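COMMUNIQUÉ DE PRESSE

Buvthorpe, le 16 octobre 2020

Plirkbridge ouvre à Buvthorpe un atelier de location de fonds en tissu pour la prise de vue d'objets. Le local de 200 mètres carrés s'adresse aux artisans, aux boutiques en ligne et aux écoles. Il propose 400 toiles, du format de table au grand rideau.

« Nos clients travaillent souvent sur un coin d'établi et veulent un fond qui se pose en cinq minutes », explique Jinfeng Liang, responsable de l'atelier.

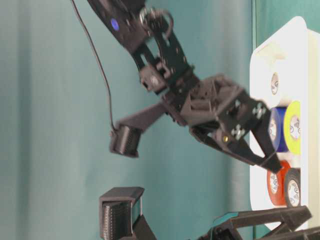 La gamme Kusel réunit les toiles colorées de petit et moyen format. Elle comprend des gris, des ocres, des bleus et des verts, vendus au mètre ou loués à la journée. Le bleu-vert, tendu ou laissé en plis verticaux souples comme sur la photo, convient aux sujets noirs : plaques, équerres et têtes de vis s'y détachent. Les toiles sont livrées roulées - jamais pliées - avec leurs pinces.

Junhao Liao assurera les essais sur place, sur rendez-vous. Un second local, rue Tian, doit ouvrir en avril. Plirkbridge y prévoit un stock de 2000 mètres de tissu et une table de coupe en libre accès.

Contact presse : Clem Kingi, service communication, Plirkbridge

© 2020 Plirkbridge - Tous droits réservés - Mentions légales - Haut de page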